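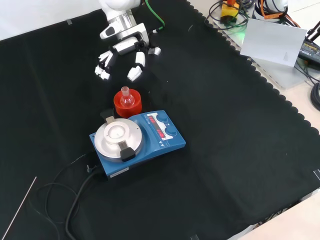
Hotplate stirrer, two LED readouts, two knobs.

Nunent bench log – README

Temperature and stir speed readings from teaching lab hotplates, typed up from paper log sheets. Mostly the Guvdale building, a smaller batch from Isaksson. Started in January, still being added to, see bottom.

What's in here

readings.csv – 3757 rows, one per reading
sessions.csv – one row per lab session, joins on session_id
units.csv – plate model, age if known, last calibration if known (often blank)
notes.txt – whatever was scribbled in the margins, lightly cleaned

Columns in readings.csv

session_id
unit_id – sticker number, not the serial
t_set – set temp, Celsius
t_probe – thermometer in the liquid, Celsius. Blank = nobody wrote it down
rpm_set – what the display said. No tach, so don't treat it as true speed
vol_ml – liquid volume, to the nearest 10. Max is 500
minutes – since heat on
flag – see below

Flags

0 fine
1 handwriting guess
2 time missing, filled in from neighboring rows
3 probe touching the glass or the bar, acording to the notes

Use flag 0 only if you are fitting anything. That leaves 2067 rows. Flag 2 is ok for plots.

Known problems

Isaksson sheets used Fahrenheit for the first few weeks. Converted, but rounding is ugly and you will see it in a histogram.
Set temp above 90 is rare, water sessions mostly stopped there. Don't extrapolate.
Two units swapped stickers at some point. Marked in units.csv as "swap?" – drop them if you care about per-unit offsets.
Lid on / lid off was not recorded before the second version of the sheet. Big effect on heat-up time, sorry.
Glycerol runs are in the same file as water runs, check the liquid column in sessions.csv before averaging anyting.

Loading

Plain UTF-8, comma separated, header row. The Nelon script (nelon_clean.py) does the joins and drops flags 1 and 3. Needs pandas, nothing else. Run it from the top folder or the paths break.

License

CC BY 4.0. Cite as "Nunent bench log" plus the version tag.

To do

Lid column backfill
Second half of the Guvdale binders
Proper units for the older sheets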